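Customs codes, again

I sell replacement parts for old sewing machines, mostly bobbin cases and belts, out of a spare bedroom. A little under half of my orders go overseas. For years the paperwork was one sticker with "sewing parts" written on it and a value, and the packages got where they were going.

That stopped working for me last November. A box of 46 belts to a repair shop in Hundcombe came back with a note saying the description was not good enough. I paid the return postage, refunded the customer, and then sat down to learn how tariff codes work. I should have done it long before.

The short version is that every product needs a code, and the first six digits are shared by most countries. After that each country adds its own digits. My mistake was using one code for everything in the shop. A rubber belt and a steel needle do not belong in the same place, even if they go into the same machine.

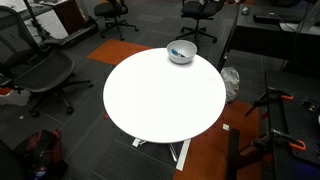 White bowl on the round table.

I went through the whole list over two weekends. I have 127 products and expected it to be quick. The metal parts were easy. The belts took longer, as I had to ask my supplier, Skunico, what each one was made of, and they answered one email at a time. A few of the older belts are still listed as "material to be confirmed," and I have stopped shipping those abroad until I know.

Country of origin was the other problem. I had been writing down the country I bought from. What the form wants is where the thing was made. Some of my stock has been through two or three warehouses before it gets to me, and the boxes don't always say. Skunico sent a spreadsheet in the end. It had gaps, but it covered most of what I needed.

For the forms themselves I use Clalter now. I tried doing them by hand on the carrier's website and kept making typing errors in the weight column. Clalter saves each product with its code, origin and weight, so I only fill it in once. It costs me $25 a month. I would not pay that if I only sent a couple of boxes abroad, but at my volume it makes sense. 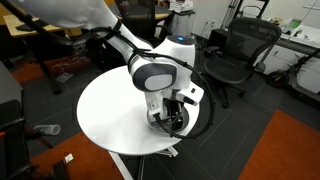

Robot arm over the table, with the cable looping down on the right.

The part I still find hard is explaining import charges to customers. I put a paragraph on the checkout page saying that the buyer may owe tax or a handling fee when the package arrives. People skip it. Then they write to me upset, and I understand why, because the handling fee can be more than the part. I looked into collecting the tax at checkout, and for now I do it for 2 countries only. The rest will have to wait until I have time to read the rules properly.

I wrote some of this in the sellers' group last month and asked how other people handle returns, which is where I still lose money. 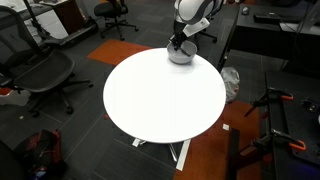

Ecaterina Ghiță replied that I should mark returned goods as returns on the outside of the package and keep a copy of the original export form, or I could be charged duty on my own stock coming home. She had claimed a charge like that back once, and it took her most of a summer.

I had not been keeping copies. Iresha Siddiqui added that she prints two of every form and files one by order number, so I am doing that now. The Fraser order, which goes out tomorrow morning, will be the first one in the folder.

Next on the list is packing weights. I have been rounding up and I think it is costing me.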